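Flaletti large desk mat, black - 8 months in

Reviewed by Ruth Rowbotham, January 19, 2019

Bought this in April from the Khumalo shop in Clellthorpe, so this is a proper used-it-every-day review. Quick one, I have a bus to catch.

Short version: good mat. Bit pricey. Buy the large.

Why I wanted one. Pale wood table, no finish on it worth talking about, every mug left a ring. Had an Andov mat before and it curled at two corners inside a week and never went flat again. Tried books on it. Tried the iron through a tea towel (don't). Binned it.

The Flaletti came rolled in a tube. Unrolled it, left it overnight with a couple of cookbooks on the ends, flat by breakfast. Has stayed flat. Slight smell for the first few days, sort of like new shoes, then gone.

Size. Get the tape measure out before you order, it takes up a lot of table. I had to move my lamp and I'm still a little annoyed about it. The medium is cheaper but fits a keyboard and not much else, my sister has that one and her mouse falls off the side all the time.

Cleaning. Damp cloth. That's it. Coffee fine, soup fine, glue not fine - white craft glue left a dull patch near the front that I can only see with the lamp on. Black shows every crumb and every bit of lint, so if that kind of thing bugs you get the gray. I wipe mine most evenings and it still looks dusty by lunch.

Grip is good. Doesn't creep about when you lean on it. Paper bowls slide on it a bit if you knock them, heavier stuff stays where you put it.

Edges holding up. No fraying so far. One small nick, my fault, craft knife. It is NOT a cutting mat, says so on the lable and I did it anyway.
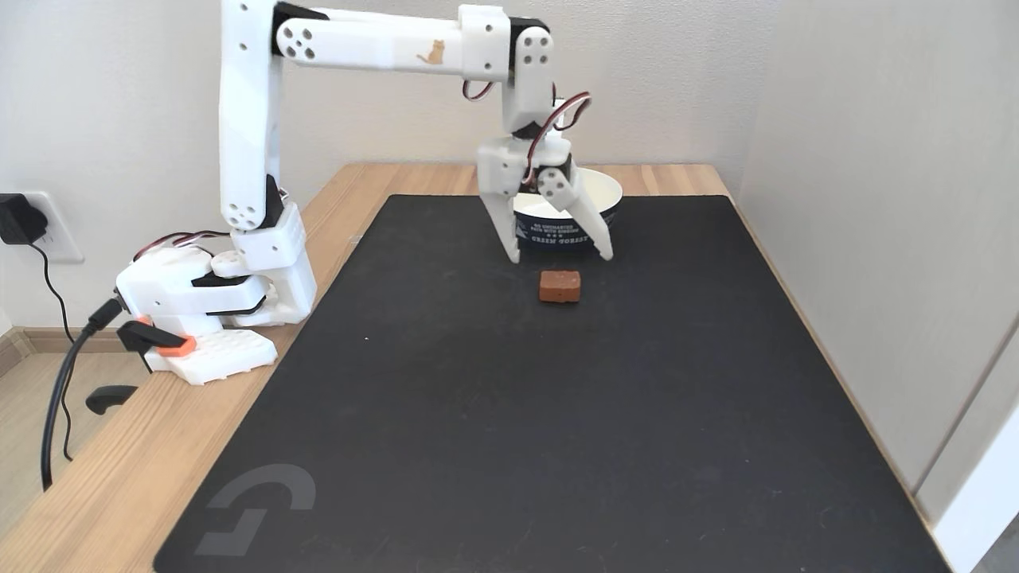

Large size in black, with a Green Forest bowl near the back edge.

Stuff I don't like: price, the lint, and the tube it ships in is so tight I nearly tore the mat getting it out. Instructions were one line and the line was "unroll". Also no way to tell top from bottom at first, you have to feel for it. The grippy side goes down, obviously, but I had it upside down for a whole day and thought the thing was faulty. Emailed the shop and everthing. They were nice about it.

Would I buy again, yes. In gray though.

4 out of 5. Lost the one for the lint.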